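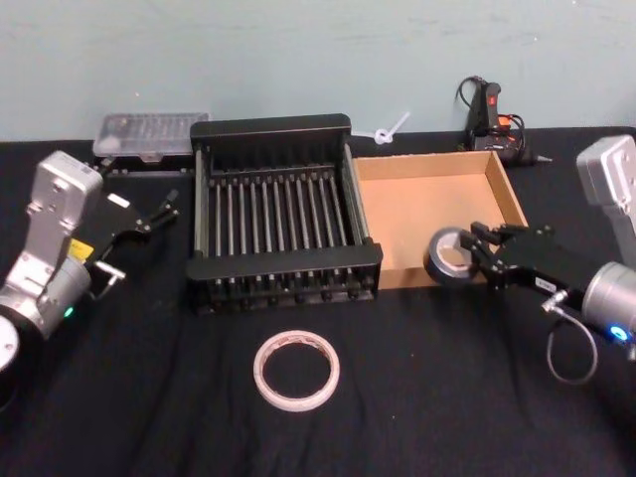
Ronbridge Town Center Business District: Frequently Asked Questions for Members

Last updated 24 Jun 2021

What is the district?

The Ronbridge Town Center Business District is a defined area in which businesses pay a yearly levy toward shared services. It covers Clistau Street, the north side of Yoon Square and the units inside the Trultier Arcade. There are 131 levy-paying premises.

Who has to pay the levy?

The occupier of any commercial unit on the ground floor or above, if the unit has its own entry on the property roll. Storage units without a street entrance are exempt. If a unit is vacant, the bill goes to the owner.

How is my levy calculated?

It is a fixed percentage of the assessed value of the unit on the first day of the billing year. Later changes to the assessed value are not applied until the next bill. Two units run as one business are billed separately unless they have been merged on the property roll.

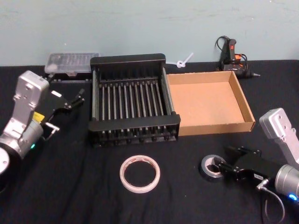
A merger request must reach the district office before the end of December to count for the following year. Requests received after that are held over. Send a floor plan and a copy of the lease for each unit.

Can I pay in installments?

Yes. Bills may be paid in full or in five equal parts. A missed installment makes the whole balance due after a written reminder.

What does the levy pay for?

Sidewalk cleaning outside normal city hours, seasonal lighting, wayfinding signs and the shared radio link between stores. It does not pay for trash collection, snow removal or repairs to private storefronts – these stay with the city or the property owner.

I am opening a new store. What do I need to do?

Send us the new occupier form within two weeks of signing the lease. The levy is charged by the day from the date the lease starts, including any fitting-out period. Sign permits are issued by the city and are a separate application.
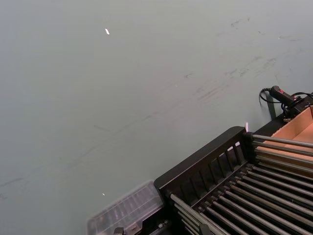 Can I put tables or a display board on the sidewalk?

Only with a city sidewalk permit. Members on Yoon Square also need written consent from the owner of the square. Display boards must be taken in at closing time.

How do I change my billing details?

Write to the district office and quote your account number, which is printed at the top right of the bill. Changes made by phone are not accepted.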